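Section 4: Fitting and changing the liner

The Merotance pedal bin comes with a starter roll of 30 liners. Any thin liner of a similar size will do, but a very thick one can stop the lid from closing flat.

Before you start

Stand the bin on a firm, level surface. Take off any tape left from packing and check that the pedal moves freely. If it does not, go back to Section 3 before fitting a liner.

Fitting a liner

1. Press the pedal and lift the lid by hand until it stays up on its own.
2. Open out one liner and shake some air into it.
3. Lower the closed end into the bin and push it down with a flat hand until it touches the base.
4. Fold the open end over the rim, all the way round.
5. Gather any slack on one side. On the larger model you can tuck it behind the retaining ring.
6. Close the lid gently and press the pedal twice. The liner should stay where it is.

Note: Some of the liner may show below the rim. This does no harm as long as it is clear of the hinge and the pedal rod.

Caution: Do not put hot ash, lit cigarettes or batteries in the bin.

Changing a full liner

1. Open the lid fully.
2. Unfold the liner from the rim and draw the edges together.
3. Hold the bin steady with one hand and lift the liner straight up. Do not drag it over the latch — the plastic tears easily there.
4. Tie the liner and put it out with your household waste.
5. Wipe the inside of the bin with a damp cloth and let it dry before fitting a new liner.

Caution: Keep unused liners away from babies and small children. Thin plastic can cling to the face and prevent breathing.

If the lid will not stay up

The hinge is stiff when new and may need opening by hand for the first few days. If the lid still drops after that, tighten the hinge screw by a quarter turn. Do not oil the hinge.

Spare parts

Replacement liners are sold in rolls of 30 (part 136). The lid latch is part 938. Both can be ordered from Arard or from the shop where you bought the bin. Please have your model name ready when you order.
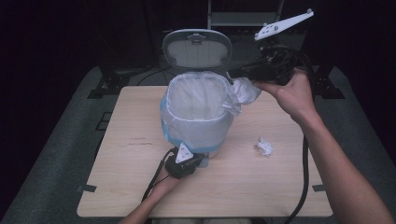 Fig. 4. Lid fully open, liner folded over the rim.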